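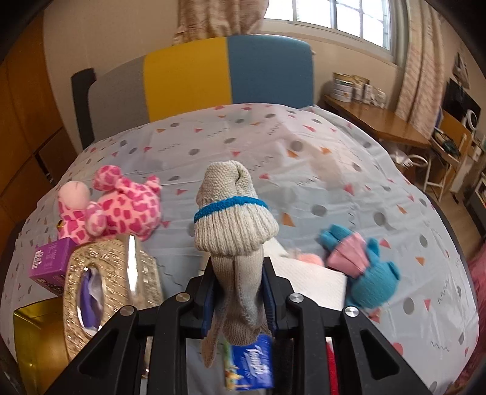

Care of Household Textiles, Unit 4: Knitted gloves and other small winter pieces

Handout for the evening course, Skumik Adult School, Sturnotville. Revised 12/19/11.

Please read before the practical lesson. Bring one pair of knitted gloves from home, if possible in a light color, because the stitches are easier to see.

1. Parts of the glove

We use the same words all the term. The cuff is the part at the wrist, usually ribbed. The body covers the palm and the back of the hand. In many gloves a colored band is worked where the cuff meets the body. Look at this join first. When the yarn of the band is from a different dye lot, or a different fiber, it can shrink differently and the cuff begins to flare.

2. Folding and creases

A glove which was folded the same way the whole summer gets a deep crease. In wool the crease goes away with steam. In acrylic it can stay, and too much heat makes the knit flat and shiny. Try always on the inside of the cuff.

Do not turn one glove into the cuff of the other, as we do with socks. It stretches the ribbing. Lay them flat, palm to palm, with all fingers straight.

3. Sorting on the bed

For sorting, a bed with a plain or pale sheet is better than a table, as there is more room and the small things do not roll away. Take everything out of the drawer or bag: gloves, tissue packets, boxes, soft toys. Make the groups in this order:

- textiles to wash
- textiles to put away clean
- plush toys (separate, see Unit 6)
- paper goods and cartons
- empty boxes

Open boxes of metal or stiff card are good for single gloves. Tissue boxes are not, the opening is too small and the fingers catch on the rim.

4. Washing

Hand wash in cool water, 13 grams of wool soap for one basin. Press, do not twist. Roll in a towel and dry flat. If you use the machine, choose the wool program with spin at 400, not higher.

Homework: write half a page about one piece you have sorted at home. The next unit is in April.

Comments

bastos_knits: My wool soap is liquid. Is 13 grams the same?

Reader from Sisorov: The rule about socks is new for me, I did it wrong for years. Thank you.

Related

Unit 3: Scarves and shawls
Unit 5: Hats with lining
Unit 6: Plush toys, surface cleaning
Reading a care label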